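Studios court Siriwan as Pradthorpe deal runs out

Four bidders left. Maybe three by the time this goes up.

The package is The Salt Ledger, a two-part family saga from writer-director Somkiat Siriwan, and it has been the only thing anyone wanted to talk about on the Trumudstead lot since Tuesday. Budget is 120 million for both halves. He wants final cut, a real theatrical window and his usual crew. He'll get two of those, everyone says. Which two depends on who you ask.

Siriwan made his last three pictures at Pradthorpe. Good years, mostly. Then the studio put the third one on its streaming service after 16 days in theaters, and he found out from a press release. He has not been back on the lot since, not even to clear out his office. His posters are still up.

"It was a bad morning," says Yupin Intarasuk, his producing partner. "I had the phone in one hand and my kid's lunch in the other. I'm not going to pretend we handled it well either."

She runs the meetings now. Each studio gets a room, a script on paper and two hours. No copies, no agents. Trumudstead sent five people, and one of them fell asleep, or was reading with his eyes shut, Intarasuk isn't sure. Zodness sent one: Rohani Halim, head of features, who read the whole thing straight thru and asked for another hour with part two.

That went over well.

Halim's pitch is simple enough. An 18 week shoot, no co-financing partner, and a window of 13 weeks before anything goes to streaming. Trumudstead is said to be offering more money up front and a shorter window. Pradthorpe is still in, technically. Its offer came with a letter of apology, two pages, signed by the whole exec team. Siriwan read it in the car.

The wild card is Joo, the streaming outfit that has never opened a movie wide. It has the cash. It doesn't have a distribution arm, or didn't in October, when it started hiring away bookers from everybody else. Ratree Rojanasak, who left Trumudstead to run that team, won't discuss the bid. She will discuss theaters. At length.

"People keep telling me the long window is nostalgia," she says. "Fine. Show me the second weekend on anything we opened short. I have those numbers. I built half those spreadsheets."

Casting is waiting on all this. So is the river location, where the water is only low enough for part of the year, and so is Fongchan Nilsuwan, the cinematographer, who has turned down two jobs and would like to know if she should of taken one. She has been testing lenses in her garage in the meantime.

A decision was due last week. Now it's the end of this one. Intarasuk says they have a favorite and that Siriwan changes it at dinner.

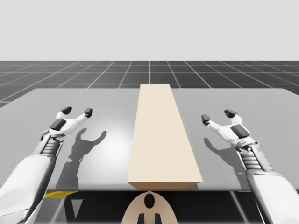 What the window is worth

Thirteen weeks would be the longest hold Zodness has given any release under Halim. Theater owners like it, obviously. The streaming side of the company does not, and has asked for the second part to come over early if the first one opens soft. That clause is still in the draft. Intarasuk has crossed it out twice.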